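Why do baskets have holes?

Ever wondered why a washing basket isn't just a big bucket? It's the holes! Lots and lots of them.

Air first. Damp socks need air. Shut them up in a box with no gaps and they start to pong - a musty, old-pond sort of pong. Holes let the air wander through.

Next, weight. Every hole is a bit of plastic that isnt there. Less plastic, lighter basket, happier arms. My one at home has 200 holes (yes I counted, took ages).

Holes can be all sorts of shapes. Round, oval, square, long thin slots. Plastic baskets are usually made in a mould, a bit like jelly. Hot runny plastic goes in, cools down, out pops a basket - holes and all.

White plastic, plenty of holes:

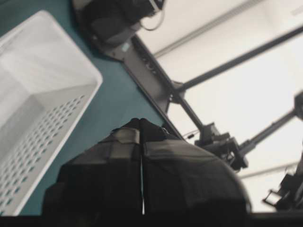
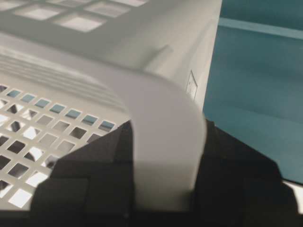
Now the rim. Run your finger round the top of yours. Thick? Smooth? That's for your hands, and it stops the sides going floppy when there's a big heap of towles inside.

Try this. Put a damp flannel in a basket and another in a plastic tub with the lid on. Leave both till tomorrow. Then sniff. Which is worse?

Words by Si-woo Myung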